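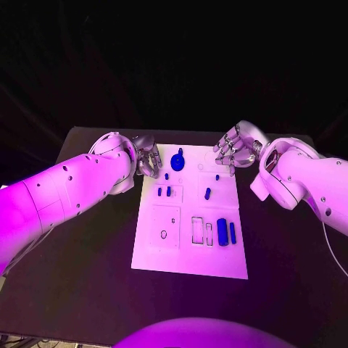 Slide 1 – Board and both hands, seen from the head camera. Demo bay, Kestard open day.

Speaker notes, September 18, 2023
Speaker: Bożena Krajewska. Running time 18 minutes, then questions at the rail.

Opening. Welcome the group and give names: Mohsin Paracha on the operator station, Ctibor Halás on the stop button. Ask people to stay behind the yellow line until Ctibor says otherwise. Phones are fine, flash is not.

Leave slide 1 up while people find a spot. Point out that they are looking from the robot's side of the table. The rounded surface at the bottom is its own chest. Visitors at the rail will see everything the other way around, so say "robot's left" and "robot's right" all the way through.

The board. White, flat on the table, with recessed panels and cutouts. The parts are blue. Start with the gear-like piece near the top centre, the one with the peg sticking up from the middle. Then go to the large cylinder and the thinner bar beside it at lower right, next to the two empty slots. Pause here. Most groups work out the matching on their own.

The hands. Metal, multi-fingered, one per arm. Mention that each finger joint is one more thing to calibrate. We did the full calibration in February and have checked it weekly. If someone asks why we don't use a simple two-jaw gripper, say that for this board a gripper would do the job faster. The Trudus programme is about hands, and the board is a test piece.

Lighting. The pink comes from the stage wash. It makes the blue parts read very dark against the board. Igor Chmielewska has the exposure settings if a technical visitor wants them.

Live run. Hand over to Mohsin. Four attempts, no more, even if the first goes well. Stay quiet during the approach and talk only once the hand has backed off. If a part is dropped, Ctibor stops the arms, resets the part by hand and calls "clear". Wait for the call before speaking.

Results so far. We have 674 logged attempts on the Seklow software build. Give the number and stop there – the success rates are still with Bronisława Bednarek for checking and are not to be quoted today.

Likely questions.
Is it autonomous? Today, no. Mohsin is driving both arms.
How long to learn the controls? Nine days for Mohsin, with some arm experience beforehand.
Who built the board? Zawadzka, to our drawing.

Close. Arms to park, stage wash off, house lights up. Next group comes in by the side door.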